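Bekby Wool Felt Sheets - Pack of 11
Item 503 | Sold by Zikwood Craft Supply

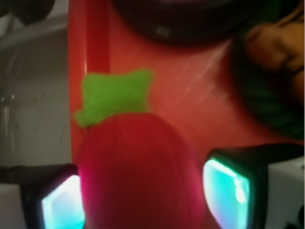 Why I stock these

I have been sewing small felt things for a long time, and I went through a lot of bad felt before I settled on Bekby. The stuff from the big bins is fine for a school poster, but it stretches when you look at it, and after a month on a shelf it goes all bobbly. I wanted something with a bit of body to it that still folded nicely round a curve, and a friend sent me a scrap of this in the mail with no label on it. Took me ages to find out who made it!

So now I carry it, and it's what I reach for when I make my own play food, ornaments, needle books and the little house slippers I keep promising everybody in my family.

What's in the pack

11 sheets, one of each color. You get two reds (one bright, one closer to brick), a lime green, a dark leaf green, mustard, cream, white, charcoal, sky blue, a dusty pink and a brown that I'd call gingerbread. The sheets come rolled with a paper band, so they won't have a crease down the middle, but do leave them flat under a book overnight before you cut.

Colors can shift a little from one dye lot to the next. If you're making something large, order all your packs together and put a note in the comments box at checkout. I'll pull them from the same carton for you.

How it cuts

Really well, with the right scissors. I use a small pair from Urby with a fine point and I don't let anyone in the house near them. Points and zigzags stay sharp, and the edge doesn't fray, so you can leave leaves and petals raw with no hemming at all. For a full circle I trace with a chalk pencil on the back and cut just inside the line.

It also goes through most hand-crank die cutters. One sheet at a time, please - I jammed mine trying to do 2 at once and had to pick it out with tweezers.

How it sews

Any regular sewing needle will do. I like a whip stitch for the flat pieces and a blanket stitch where the edge is going to show, with 2 strands of cotton floss. If you're sewing by machine, use a longer stitch than you think you need and go slowly on the corners. Short stitches make a row of little holes and the felt can tear along them, like a stamp. I have ruined an owl that way.

For stuffed shapes, leave a gap big enough for your thumb, and put the stuffing in as small tufts. Big handfuls make lumps. Roll the piece between your palms when it's closed up and it will even out.

Can I glue it?

You can. Plain white craft glue works if you put it on thin and let it sit under something heavy. Hot glue holds too, though it leaves a hard ridge you can feel with your fingers, so I keep it for wreaths and things that hang on a wall. I wouldn't glue anything meant for a small child. Stitch it, and stitch it twice.

Washing and care

Spot clean with cool water and a drop of dish soap, then press it in a towel and let it dry flat. Please don't put it in the washing machine. It's wool and it will shrink, and the darker colors may bleed onto the cream. The dryer is even worse. If you get a bit of fuzz on the surface over time, a sweater comb takes it right off, or a strip of sticky tape if you don't own one.

Store spare sheets in a closed box with a cedar block. Moths love this stuff as much as I do.

What goes well with it

The Akbari cotton floss set is the one I match to these colors, and it's on the thread page. The mustard isn't perfect next to the mustard felt (a touch more orange) but the greens and reds are spot on. I also have bagged wool stuffing, which is springier than the polyester kind and makes a nice firm little shape.

Pattern sheet

Every pack comes with a printed sheet of 4 beginner patterns: a mushroom, a slice of toast, a star and a pear. They're drawn at full size so there's no messing around with a copier. You're welcome to sell what you make from them at fairs and markets. Just don't sell copies of the patterns themselves.

Shipping and returns

Orders go out in a flat mailer or a tube, depending on what else you've got in the basket. Unopened packs can come back for a full refund. Opened ones I'll swap if a sheet is faulty, so send me a picture of the problem first and don't throw out the band, as the lot number is printed on it.

The shop will be closed for part of August while I do inventory. Anything ordered before 15th August will ship before I close, and the rest goes out when I'm back, oldest orders first.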